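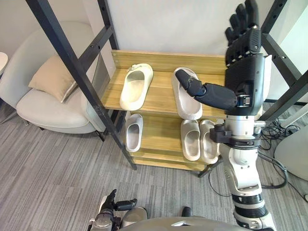
## The Slide Takes Over the Hallway

The shoe rack used to be a record of a person's ambitions. There were the running shoes, bought in January. There were the hiking boots, which had been up one hill. There was the good pair, for weddings and for banks.

Now there are slides. Off-white ones with a wide strap and a sole as thick as a club sandwich, lined up with the care once given to brogues. I have spent a month looking into other people's entryways, and the slide has won.

"People come in asking for storage for boots," says Haruna Tamura, who sells shelving at Ukine, a narrow shop in the Kamata arcade. "Then I ask what they wore yesterday."

Her customers tend to leave with the same thing: a black metal frame with a row of holes up each post, and a few pale boards to hang on it. The holes are the selling point. You can move a shelf up for boots you may one day buy, or down for the shoes you own. Tamura's own rack hasn't been adjusted once in two years. She dusts the holes.

The style has a longer history than its tidy looks suggest. Noller, the shelving maker whose catalogs Tamura keeps under the counter, sold its first perforated post in 1962, for stockrooms. It held paint cans and boxes of hinges. Put a honey-colored board on it and move it next to an armchair, and the price goes up considerably.

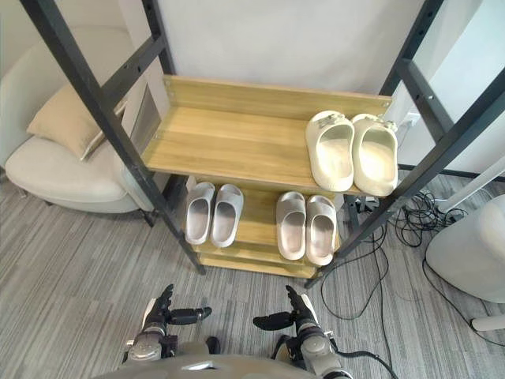 What the stockroom never had to settle was the matter of toes. Tamura is a toes-to-the-wall person. You see the heel, you slide your foot in, you leave. Yuzuki Yokoyama, who fits out rental apartments for Plarkholm, turns every pair the other way before a showing, on the theory that a toe is welcoming and a heel looks like somebody walking out on you.

They have met once, at a trade fair, and it came up.

On spacing they agree. A slide is wide and it doesn't stack. Put one on top of another and by Tuesday you have a heap with a shelf under it. Yokoyama allows 60 centimeters of board for two pairs and leaves the lowest shelf bare, since whatever goes down there is forgotten until the lease is up. Tamura uses hers for the umbrella she keeps meaning to return.

I went home and measured my own hallway, then bought the rack. The boots went into a closet. The slides have the top shelf, toes to the wall, and I still kick them off by the door.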